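사무실 책상은 어떻게 닦을까?

어른들이 일하는 사무실에는 책상이 아주 많습니다. 큰 사무실에는 책상이 300개나 놓여 있기도 합니다. 책상이 이렇게 많으면 자리를 찾기 어렵기 때문에 자리마다 번호를 붙입니다. 극장 의자에 번호가 붙어 있는 것과 같습니다. 번호가 있으면 "117번 자리로 오세요"라고만 말해도 누구나 찾아갈 수 있습니다.

한 자리를 여러 사람이 돌아가며 쓰는 사무실도 있습니다. 이런 자리를 '공용 좌석'이라고 부릅니다. 오늘은 내가 앉고 내일은 다른 사람이 앉습니다. 학교 도서관 책상과 비슷합니다. 공용 좌석은 자주 닦아야 합니다.

책상에는 무엇이 묻을까?

겉으로 깨끗해 보이는 책상에도 여러 가지가 묻어 있습니다. 가장 흔한 것은 먼지입니다. 먼지는 옷과 종이에서 떨어진 작은 실, 사람 몸에서 떨어진 피부 조각, 밖에서 들어온 흙 알갱이 같은 것이 섞인 것입니다. 가만히 두면 조금씩 내려앉아 쌓입니다.

손자국도 있습니다. 우리 손에서는 땀과 기름이 조금씩 나옵니다. 손으로 책상을 짚으면 이 기름이 책상에 남습니다. 반들반들한 책상에서는 옆에서 비스듬히 볼 때 손자국이 더 잘 보입니다. 빵 부스러기나 음료수 자국이 남을 때도 있습니다. 설탕이 든 음료수는 물이 마른 뒤에도 설탕이 남아서 끈적끈적합니다.

무엇으로 닦을까?

책상을 닦을 때는 천과 세정제를 씁니다. 세정제는 때를 떼어 내는 일을 돕는 액체입니다. 기름은 물과 잘 섞이지 않아서 물만으로는 잘 닦이지 않습니다. 많은 세정제에는 '계면활성제'라는 물질이 들어 있습니다. 이름은 어렵지만 하는 일은 간단합니다. 한쪽은 물을 붙잡고 다른 한쪽은 기름을 붙잡아서, 기름때가 책상에서 떨어져 나오게 합니다. 비누도 같은 방법으로 손을 깨끗하게 합니다.

천은 극세사 천을 많이 씁니다. '극세사'는 아주 가는 실이라는 뜻입니다. 머리카락보다 훨씬 가는 실로 짠 천이라서 실 사이에 좁은 틈이 수없이 많습니다. 먼지와 물기가 이 틈으로 들어가 붙잡힙니다.

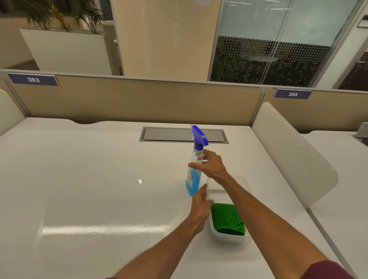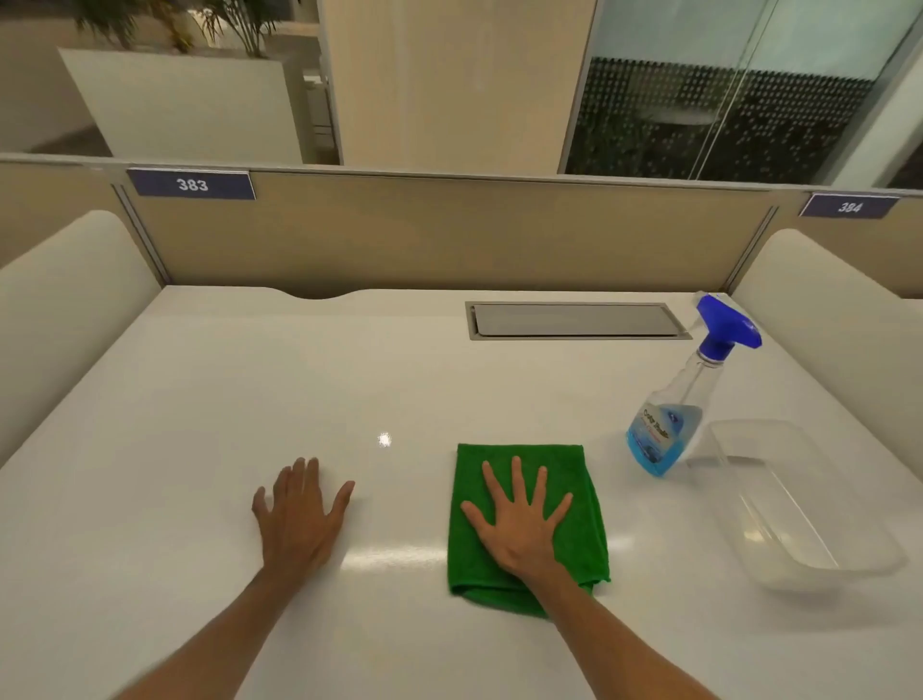
글: Arūnas Sproģis | 어린이 생활 과학 '살리바(Saliba)' | 2023-07-10

두 사진에 모두 초록색 극세사 천과 파란 액체가 든 분무기가 나옵니다. 책상 뒤쪽 칸막이에는 383과 384라고 적힌 번호판이 있습니다. 앞에서 말한 자리 번호입니다. 첫 번째 사진에서는 천이 접힌 채 플라스틱 통 안에 들어 있고, 두 번째 사진에서는 책상 위에 놓인 천을 오른손으로 누르고 있습니다.

분무기는 어떻게 액체를 뿌릴까?

손잡이가 달린 분무기 안에는 작은 펌프가 있습니다. 손잡이를 당기면 펌프 속의 액체가 밀려서 좁은 구멍으로 나갑니다. 구멍이 아주 좁기 때문에 액체가 잘게 부서져 작은 방울이 됩니다. 손잡이를 놓으면 용수철이 손잡이를 제자리로 돌려보냅니다. 이때 병에 담긴 액체가 가는 관을 타고 올라와 펌프를 다시 채웁니다. 새 분무기를 처음 쓸 때 몇 번은 아무것도 나오지 않는 까닭은 펌프 안에 공기만 들어 있기 때문입니다.

천은 왜 접어서 쓸까?

천을 뭉쳐서 잡으면 책상에 닿는 곳과 닿지 않는 곳이 생깁니다. 반듯하게 접으면 넓은 면이 고르게 닿습니다. 좋은 점이 또 있습니다. 천을 반으로 접고 한 번 더 반으로 접으면 네 겹이 됩니다. 한 면이 더러워지면 뒤집거나 다시 접어서 깨끗한 면을 쓸 수 있습니다. 앞뒤를 모두 세면 깨끗한 면이 여덟 개나 나옵니다.

책상 닦는 순서

1. 책상 위의 물건을 한쪽으로 치웁니다.
2. 부스러기가 있으면 먼저 마른 천으로 모아 버립니다.
3. 천에 세정제를 뿌립니다. 전기 제품이 가까이 있으면 책상에 바로 뿌리지 않습니다.
4. 먼 쪽에서 시작해 몸 쪽으로 닦아 옵니다. 줄을 조금씩 겹쳐 가며 닦으면 빠지는 곳이 없습니다.
5. 모서리와 가장자리를 닦습니다.
6. 천의 마른 면으로 한 번 더 닦습니다.

책상에 뚜껑이 있다면

사무실 책상 뒤쪽에는 네모난 뚜껑이 있는 경우가 많습니다. 뚜껑 아래는 전선을 정리하는 곳입니다. 컴퓨터와 전등을 쓰려면 전선이 여러 개 필요한데, 이곳으로 모으면 책상 위가 복잡하지 않습니다. 뚜껑 둘레의 틈에는 먼지가 잘 낍니다. 전기가 지나가는 곳일 수 있으니 세정제를 뿌리면 안 되고, 물기를 꼭 짠 천이나 마른 천으로 겉만 닦습니다.

조심할 점

세정제는 어른과 함께 씁니다. 얼굴이나 사람 쪽으로 뿌리지 않습니다. 색깔이 음료수처럼 보여도 절대로 마시면 안 됩니다. 서로 다른 세정제를 섞으면 위험한 기체가 나올 수 있으니 섞지 않습니다. 눈에 들어갔을 때는 곧바로 흐르는 물로 씻고 어른에게 알립니다. 다 쓴 뒤에는 손을 씻습니다.

집에서 해 보기

준비물: 극세사 천 한 장, 면 수건 한 장, 물, 연필

책상에 연필 가루를 조금 떨어뜨리고 손가락으로 문질러 자국을 두 개 만듭니다. 두 천에 물을 똑같이 조금씩 묻힙니다. 자국 하나는 극세사 천으로, 다른 하나는 면 수건으로 세 번씩 닦습니다. 어느 쪽이 더 깨끗한지 살펴보고 공책에 적습니다.

낱말 풀이

계면활성제: 물과 기름이 섞이도록 돕는 물질
극세사: 아주 가는 실
분무기: 액체를 작은 방울로 뿜어내는 도구
칸막이: 자리와 자리 사이를 나누는 판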